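Shelf-straightening robot gets a store aisle of its own to practice on

Siro, a small automation company, is spending this fall on one of the dullest jobs in retail: keeping packaged food lined up on a shelf. The company has fitted out a test aisle at its workshop in Trirkach and has been running a single-arm system there on snack and cereal boxes. It published its first set of results in October.

The job is known in the trade as facing. A worker goes down the aisle, pulls cartons forward to the front edge, turns labels toward the customer and closes up columns that have drifted out of line. In a medium-sized grocery store it happens several times a day, most heavily in the last two hours before closing, and it is usually split among people who are also stocking, cleaning up spills and covering a register.

Siro logged 1013 attempts at moving a single package on the test shelves. An attempt counted as a success if the package ended up standing, undamaged and in line with its neighbors without a person stepping in. By that standard, 322 attempts failed. The company listed the most common problems as a carton tipping when the fingers closed too high, a neighboring carton getting dragged along, and the arm stopping short when its camera software could not tell where one white box ended and the next one began.

The last of those has taken up most of the team's time. Cartons of the same design, set close together and several deep, look like one large block from some angles. A person slides a hand in and feels for the gap. The arm has to find it by sight, and store lighting changes from bay to bay.

Speed is the other sticking point. The average successful move took 61 seconds, counting the time spent looking, planning and backing away. A practiced clerk can straighten a whole column in less time than that. Siro says much of the delay comes from safety settings that hold the arm to a slow pace near shelving, and that it plans to loosen those settings only when the tipping problem is under control.

Pouches remain mostly out of reach. Boxes have flat sides and hold their shape, while a stand-up bag of granola sags when it is squeezed and can come down on the one in front. The company left pouches out of its published count and says it will report on them separately.

The tests are being paid for in part by Zislow, a regional grocery chain that wants to know whether a machine could take over facing during the overnight hours, when its stores are closed to customers. The chain has not ordered any equipment. In a written statement it said it was interested in "the parts of the night shift that are hardest to fill" and that it expects people to go on doing the work for the foreseeable future.

Restocking is further off than facing. To fill a shelf, a machine has to open a shipping case, take out the product, check it against the shelf tag and move older stock to the front. Siro has tried the middle steps one at a time and has not yet joined them together. Case opening is still done by hand at the workshop.

The test shelves are ordinary black metal store racking with boards, stocked on two levels with brands a shopper would recognize.
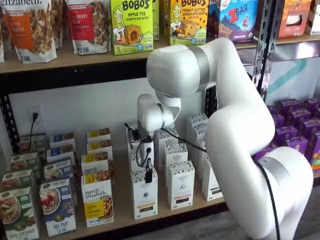
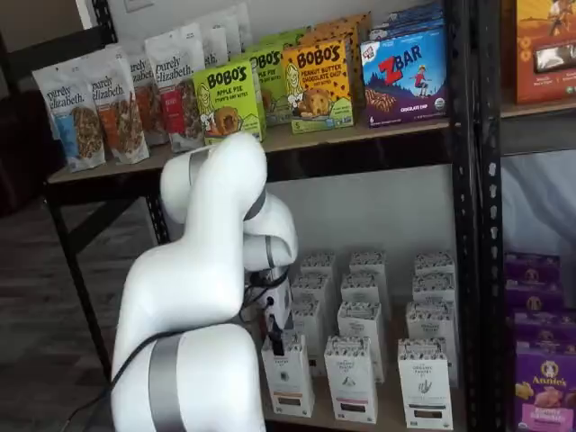
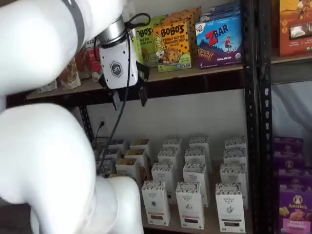
Other companies are going after the same problem from the opposite direction. Rajan, which makes store fixtures, sells a shelf with angled rollers that lets cartons slide forward on their own when the front one is taken. It needs no power and no software. It does cost more than a flat board, and the company says it works best with heavier packages of a single width, a condition that a snack aisle rarely meets.

Siro does not dispute that rollers are the better choice for some products. Its argument is that a store changes its shelf plan often, and that a machine that can work with plain boards would save a chain from replacing fixtures it already owns. Whether the arithmetic holds depends on the price of the finished system, and the company has not set one. It said only that the arm itself is a standard model and that most of the expense so far has been in labor.

Store workers who were invited to watch the tests gave mixed reviews, according to a summary the company posted with its results. Several said they would be glad to hand off the bottom shelves, where the work means kneeling on a hard floor. Others pointed out that facing is also when they notice a torn box, a missing price tag or something a customer has left in the wrong place. The current software looks for none of these. A check for misplaced items is on the list for next year.

The workers also asked how the machine would get from one aisle to another. For now it doesn't. The arm has been tested one position at a time, and moving it to another bay means a fresh round of calibration that takes a technician most of a morning. A wheeled base is in design. It would need to be heavy enough to keep the arm steady at full reach and still narrow enough to pass a pallet jack, and the team has gone through 2 layouts without settling on either.

Zislow has agreed to let the company bring the system into one store for a short trial once the failure rate drops below one attempt in ten. The trial would cover a single aisle, after hours, with an employee present the whole time. Neither company would say which store has been chosen.

Testing in Trirkach continues through the winter. The next round will use a new set of fingertips with a softer surface, and will add canned goods and glass jars, starting with empty ones.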